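Category: Press releases / Standards and Safety

Stovum publishes code of practice for robot hands in shared workplaces

Stovum has today published its code of practice for robotic hands that handle household textiles and other light goods in places where people also work. The code was prepared with Furno and Arnier. It contains 22 clauses and applies to any fixed or mobile robot fitted with a jointed hand and used within reach of staff, trainees or visitors.

The code does not replace existing law or the duties that employers already hold. It sets out what a site should have in place before a robot begins handling work, what should be checked at each change of shift, and what should be written down afterwards.

Work on the text began after member sites reported wide differences in how they prepared a work surface, marked out positions and recorded a failed grasp. Some sites kept a full log of every attempt. Others noted only stoppages. A review of 3,472 handling records submitted by member sites found 1,060 that could not be compared with any other, as the starting position of the item had not been recorded.

The main requirements are as follows.

Clause 4 requires the work surface to be level, stable and cleared of items that do not belong to the task. Loose threads, offcuts and fragments of packaging are to be removed before the first grasp of each session and again after any pause longer than 18 minutes.

Clause 7 deals with containers. A basket or tray used as a target must keep its shape when touched by the hand and must be placed where the operator can see into it. Where tape is used to mark a position, it must lie flat and be replaced once an edge lifts.

Clause 9 covers soft items. Socks, gloves, cloths and similar goods change shape between one grasp and the next, and a force limit set for a rigid object cannot be carried over to them. Sites are asked to set a separate limit for each class of soft item and to keep the record with the machine.

Clause 12 concerns the reach of the arm. The area through which the hand and forearm may pass must be agreed before work starts, and people may enter it only when the robot has been placed in its stopped state.

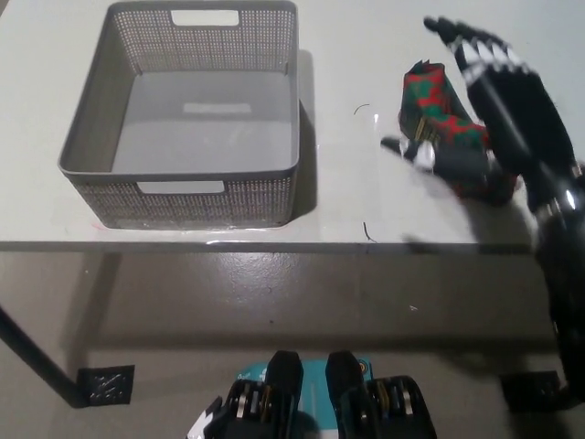
Vasić welcomed the separate treatment of soft items but asked that the force limits be reviewed every year, arguing that a figure set for one fabric is too easily applied to all of them. Stovum has accepted the point and will put a yearly review of Clause 9 to its members.

The code also introduces a common form for reporting failed grasps. The form asks for the item, its starting position, the container used, the stage at which the grasp was lost and whether a person was inside the agreed area at the time. Completed forms are to be kept for 18 months. Sites are not asked to send them to Stovum unless a person has been struck or trapped, in which case the form must be sent without delay.

Member sites may adopt the code from May. Those already working under their own written rules may continue to do so, provided that each of the 22 clauses is met in substance and that a named person is responsible for the record.

Furno will hold a series of briefings for site managers on the use of the new form. Arnier is preparing a short guide for trainees, covering the stopped state, the agreed area and the daily surface check.

The code is free of charge and may be copied for use within a member's own premises. Requests for translated versions should be addressed to the Stovum standards office.

Comments (3)

benchside
Does Clause 4 apply to the floor as well? Our arm can reach below the table edge and the text only mentions the surface.

Stovum standards office
The floor falls under Clause 12 where it lies within the agreed area. We will make this clearer in the guidance notes.

m_t_l
Glad to see one form at last. We have been running three.

We use cookies to remember your settings and to understand how this site is used. Accept all | Manage choices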